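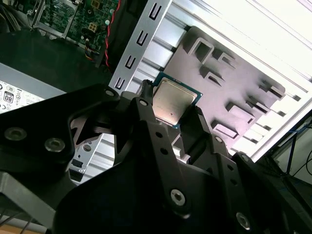
Students in the Grakisix robotics club at Lislow Secondary have reached the final stage of a project to have a robot arm take apart old desktop computers and sort what comes out.

The club meets on Tuesday after classes and has 17 members this year, most of them in Grades 10 and 11. They are preparing for the Rondonuwu Challenge, a regional competition where school teams are asked to automate a repair or recycling job.

The team chose processors as its target part. A CPU is small and easy to damage, and the gripper has to hold it by two opposite edges without twisting. Students wrote their own program for the grip and spent most of the fall adjusting how hard the fingers close. The first version dropped the part on nearly every run.

According to the club's log, the arm has made 269 attempts at picking up and moving a processor since the program was rewritten. Members record each one by hand, noting the angle of the part and where it was set down. Results have been better when the processor starts flat – parts lying at a steep angle are still a problem, and a smaller group is working on that now.

The computers were donated by Trolluvura, a local electronics recycler, which also put $1000 toward replacement parts for the arm. Once the project is over, the chassis and boards will go back to the company for recycling.

Teams at the challenge get 2 runs, with the better score counting. Judges look at accuracy first and speed second, and a written report makes up the rest of the mark. The club has finished a draft of its report and expects to spend the remaining sessions on timing.

An open practice will be held in the school's tech shop at 3:30 p.m. on the last club day before the competition. Families and students from other grades are welcome. Safety glasses will be provided at the door.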